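二手书店搬家,要不要按出版社重排?大家来吵一吵

版块:旧书与旧纸
 
耀宗_Tseng 楼主
各位晚上好。店租到期,下个月要从老巷子里搬到 Monville 那栋楼的二楼去,书大约4000本,零零碎碎的小册子没算进去。想问的不是怎么搬,搬家公司找好了,是搬过去以后怎么排。
我们店开张到现在一直是按“我自己的脑子”排的:食谱挨着游记,游记挨着地图,地图旁边突然冒出一排围棋。老客人觉得好玩,新客人进来转一圈就走。我太太的意思是趁搬家彻底重来,按出版社和丛书排,像那些讲究的店,一整面书脊颜色整整齐齐,拍照也好看。我有点心动,又有点舍不得。
有干过这事的吗?后悔没有?

Lensa 
按出版社排我做过,后悔了快一年才改回来。
好看是真的好看!刚排完那几天我天天在店里傻站着看。问题是客人不这么找书啊,客人进门问的是“有没有讲腌菜的”,然后我就得在七八个出版社之间来回跑,腌菜散得到处都是。熟客后来都不自己找了,直接问我,我一天到晚在当人肉目录。

老纸味
反对楼上。要看你卖什么书。文学类按丛书排太合理了,收丛书的人就是冲着缺哪本来的,你给他打散了,他翻两下就烦了。我自己就是这种客人,进店先找那套小开本的外国诗,缺的那几本找了好几年,店家要是把它们跟别的诗集混着放,我基本看不见。

Lensa 
诗集我同意。食谱你也按丛书排一个试试?

老纸味
食谱我不买,哈哈。

chihming
插一句,我以前在图书馆打过工(不是编目的,就是推车上架那种),我的感受是什么规则都行,怕的是有例外。规则里每多一条“但是这种要放那边”,上架的人就多一次放错。楼主店里几个人上架?如果只有你自己,按脑子排完全没问题,你脑子就是目录。如果请了人,那就得写下来,贴在墙上,写得越短越好。

耀宗_Tseng 楼主
两个人,我和太太,寒暑假外甥女来帮忙。外甥女每次来我都得重新讲一遍围棋为什么在地图旁边(因为以前那里刚好空了一格,没别的理由)。
@Lensa 你改回来的时候是一口气改的还是慢慢来的?

Lensa 
慢慢来的,一次一个书架,关门以后弄到十一点。千万不要一口气全下架!我第一次排的时候就是全搬到地上,结果第二天开不了门,客人站在门口往里看,我坐在书堆里吃饭团。

阿萨
我是做绘本和童书的,说点不一样的。我们按“几岁的人会停下来”排,矮的地方放小朋友自己会抽出来看的,高处放爸妈要找的。出版社什么的完全不管。楼主有没有童书区?如果有,求你不要把童书跟大人的书用同一套规矩,小孩子不认识出版社,他只认识封面上有没有河马。
另外大开本的绘本不要硬塞进普通书架,斜着放久了书脊会歪,这个真的救不回来。

耀宗_Tseng 楼主
有一点点童书,放在门口一个矮柜里,乱得很。河马我记下了,哈哈。
开本这事确实头疼,我有一批画册和地图集,比普通书高出一大截,现在都是平躺着摞在最底下,客人想看最下面那本就得把上面的全抱开。

霉味克星
我来讲讲没上架的那部分吧,楼里好像都在讲门面。
我做旧书是网店为主,Tratska 上挂着241本,其余全在库里待着。门面怎么排是给客人看的,库里怎么排是给自己的腰看的,两件事分开想会轻松很多。我的做法是按进货批次放,一批书收进来就一直待在一起,不拆,等整理到它了再登记。登记完的换位置,没登记的绝不混过去。听起来很笨,但是再也没有出现过“这本到底查过没有”的问题。
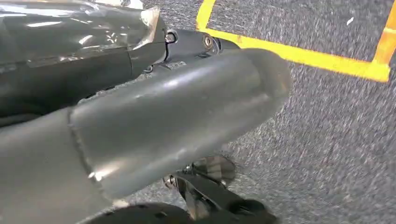
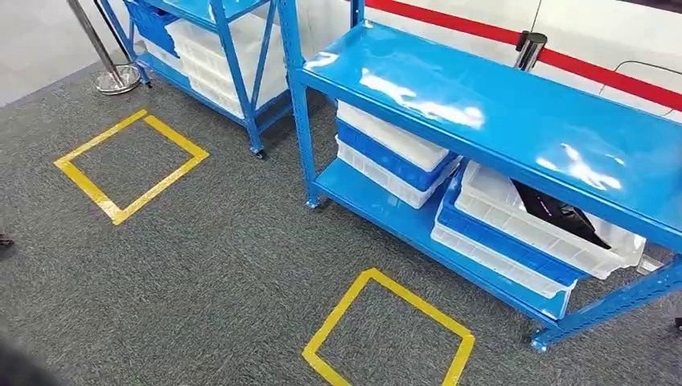 库存分区我试过好几种,贵的书、便宜的书分开放过,按大小放过,按脏不脏也放过,最后留下来的只有“登记过”和“没登记过”。没登记的用塑料筐装,直接摞在架子下层,一筐就是一批。颜色也能拿来用,像蓝架子下层靠里那一摞,白的蓝的白的这样叠着,我就会规定白筐是普通书,蓝筐是要先查版次的,一眼扫过去就知道下一个该抱哪个。重的放下层,别逞强往顶上举,我表哥去年举一筐铜版纸画册,闪到腰躺了好一阵子。还有一条,筐上贴纸条只写收书的月份和卖家姓什么,别的都写在本子里,写多了根本没人看。

老纸味
白筐蓝筐这招我偷走了。
不过旧书放塑料筐里不怕闷吗?我家梅雨季纸箱都能长毛。

霉味克星
别盖盖子就还好,选侧面透气的。真正要命的是把刚收来的书直接放进去,我都是先摊开晾几天,闻着没味道了再装。书里夹了叶子、车票的也趁这时候拿出来,叶子最容易带虫。收书收久了会发现人真的什么都往书里夹,我翻到过一张看牙的预约单,还有半片口香糖(没吃过的,包着纸)。

Lensa 
半片口香糖!!
我翻到过别人的情书,退也不知道退给谁,后来夹回去一起卖掉了,现在想想挺对不起人家的。

chihming
卖掉挺好的呀,买的人多一份惊喜。

Lensa 
可是写信的人如果还在呢?

chihming
那也不会希望是你留着吧……

阿萨
你们歪楼了。回到楼主的问题,我投“按主题排,主题里面随便”。主题牌子写大一点,写人话。“社会科学”这种牌子没人会走过去,“别人怎么过日子”就会有人走过去。我们店“睡前”那个架子卖得特别快,里面什么都有,有一本讲云的科普,256页,密密麻麻全是字,照样被当成睡前读物买走。

老纸味
“别人怎么过日子”我会觉得店家在跟我撒娇,扭头就走。牌子老老实实写“传记、书信、日记”不行吗?

阿萨
行啊,但你是那种进门自己找丛书的客人,你本来就不看牌子。

老纸味
……这倒是。

Chaltu
潜水很久了,因为这个帖子注册的,大家好!我不开店,是客人,说说客人这边。
我最喜欢的店就是楼主现在这种,食谱旁边是游记那种。我去年在一家这样的店里想找一本讲面包的,结果在旁边拿了一本讲盐的历史,又拿了一本讲海难的,面包那本反而没买。要是全按出版社排好了,我大概拿了面包就回家了。店主可能觉得乱,我们逛的人觉得是有人替我想过下一本看什么。
就是拜托走道宽一点,背着包转不过身,每次都怕把人家一摞书扫下来。

耀宗_Tseng 楼主
@Chaltu 看完你这段我太太沉默了一会儿,说“那围棋可以留在地图旁边”。谢谢你。
走道新店会宽一些,老店那条我自己都得侧着走。

chihming
那折中一下?文学整面墙按丛书,照顾老纸味这种人,其他的照旧按脑子排,把你脑子里的理由写成小卡片贴在架子上。“为什么这里有围棋:因为空了一格。”我会为了看这种卡片专门去一趟。外甥女也不用你重新讲了。

Lensa 
小卡片我喜欢。但是文学那面墙请留一格专门放“不成套的”,不然那些孤零零的单本永远塞不进去,我当时就是堆在收银台后面,堆到看不见收银机。

霉味克星
画册和地图集别再平躺着摞那么高了,摞低一点,多占几格。地方不够就先收进库里,轮流拿出来摆。想看最下面那本的客人多半嫌麻烦不看了,等于你下面那些一直没开张。
搬家那天用小箱子装书,大箱子装满了谁都抬不动。胶带别买太便宜的,我之前用 Nutsugah 的,冬天也粘得牢,便宜的那种一冷就翘。

老纸味
胶带也要吵一下,我觉得用绳子十字捆最稳,胶带撕下来箱子就破了,下次没得用。

霉味克星
捆绳子可以,别直接捆书就行,会勒出印子。

老纸味
那当然,谁会直接捆书。

耀宗_Tseng 楼主
……我以前直接捆过。
好,那先这么定:文学一面墙按丛书,留一格单本,其他按主题,卡片让外甥女来写,她字比我好看。童书单独弄,门口那个矮柜腾出来给大开本绘本平放封面朝上。库里就照霉味克星那个登记过、没登记过来分,筐我明天下午去看看,五金行那边要是有两种颜色就买两种。
还有个小问题,搬家期间有客人订的150多块钱一本的那几本怎么保管,你们是自己抱过去还是跟着车走?

Lensa 
自己抱!我当时放在背包里,一路坐公车抱着,像抱小孩。

阿萨
自己抱加一。用旧毛巾隔一下,书角最容易磕。

chihming
跟着车走也行吧,我觉得你们太紧张了,放副驾驶座下面就好。

Lensa 
你上次说放副驾驶座下面的那盆多肉后来怎么样了?

chihming
别提了。

Chaltu
新店开门的时候楼主要在这里说一声啊,我想去看围棋那张卡片。

耀宗_Tseng 楼主
一定说。十一月应该能弄好,楼梯在面包店旁边那个门进去,二楼右手边,招牌可能还没挂,听到有人在吵书该放哪儿就是了。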